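Ukura Two-Arm Cell: Setup and Upkeep
Final report for the Mestham project course
Jul 15, 2022

1. What we set out to do

When our group took over the Ukura cell in March, we were told it was in working order and that we would mostly be writing programs for it. That was true in a loose sort of way. The arms moved and the grippers opened and closed, but small parts came out of the fingers at odd angles, and the two arms did not agree very well on where anything was. Our supervisor kindly let us change our topic, and so this became a report about looking after a machine. We are glad it did, because we learned a good deal more this way than we would have by programming around the faults.

The cell has 2 arms, each with a pair of soft yellow fingers and a small camera near the gripper. It had been used by at least one earlier group, and their notebook was a great help to us, although several pages are about a feeder that has since been taken out. We have left those pages in, in case somebody brings the feeder back.

2. The fingers

We spent the first weeks almost entirely on the fingers, and we will admit that we did not expect to have so much to say about them. They are molded with a grid of pockets, and the material gives a little when the gripper closes. This is lovely for picking up things with an uneven shape, and rather less lovely for anything thin. A slim metal part has very little surface to hold on to, so if one finger sits even slightly higher than the other, the part tips over as the grip tightens.

Our first guess was that the grip force was set too high. We turned it down, the parts slipped, we turned it up again, and they tipped. After a long afternoon of this we took the fingers off (which we should have done first!) and found that one mounting piece had not been seated all the way. There was a bit of old adhesive behind it, probably left from an earlier repair. We scraped it away with a plastic tool, cleaned both faces, and put everything back together, tightening the screws a little at a time and going back and forth between them.

After that we wiped down all the fingers with a damp cloth and mild soap. Dust collects in the pockets, and a soft toothbrush is by far the best thing for getting it out. We tried compressed air as well, but it mostly moved the dust over to the other arm.

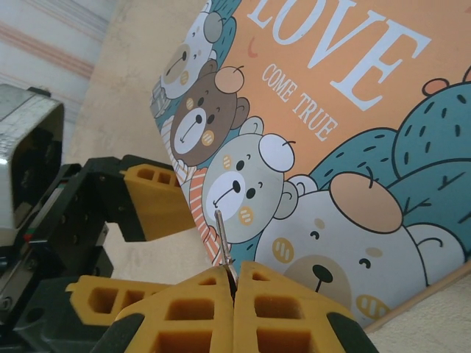

With the fingers seated properly, we could write down a closing routine that suits thin parts. The gripper comes down with the fingers open only slightly, closes at low speed until it meets resistance, and then waits a moment before lifting. The wait matters more than we thought it would. The soft material keeps settling for a short while after the motor stops, and if the arm lifts too early the part turns in the grip. We ran 600 closing cycles with the new routine, stopping every so often to check the mounting screws. Only one screw needed another touch, and it was on the arm we had not repaired.

3. Getting the arms to agree

The second job was alignment. Both arms share the same work area, and they had been set up at different times by different people, so each had its own idea of the zero position. We used the Molla setup sheet, which is short and clear, and which asks you to home the arms one after the other with the second one parked well out of the way. Please do not skip the parking step. We did, once, and the fingers bumped. No harm was done, as they are soft, but we had to start the sheet over again from the top.

It took us around 26 tries to get a homing result we were happy with, and most of the early ones were spoiled by a cable that pulled on the wrist when the arm turned. We gave the cable more slack and fastened it in 12 places along the arm. It looks a bit fussy, but it has stayed put.

4. Upkeep plan for the next group

Before each session: look at the fingers from both sides and check that the tips meet evenly. Wipe the camera lens with a dry lens cloth. Home both arms, parking the other one first.

Once a week: clean the pockets with the toothbrush, check the mounting screws, and run your hand along the cables with the power off.

Once a term: take the fingers off completely and clean behind the mounting pieces. Back up the settings to the shared Phùng folder, and put the date in the file name. We lost most of a day to a settings file called "new".

5. What we did not get to

We would have liked to try handing a thin part from one arm to the other – this was on our original plan – but we ran out of time once the alignment was finished. We also never measured the grip force properly, and the values in our notes are just the numbers from the settings screen. A small load cell would be enough for this, and there is one listed in the lab inventory, though we were not able to find it. The spare mounting screws are in the top drawer under the bench, in the jar with the blue lid.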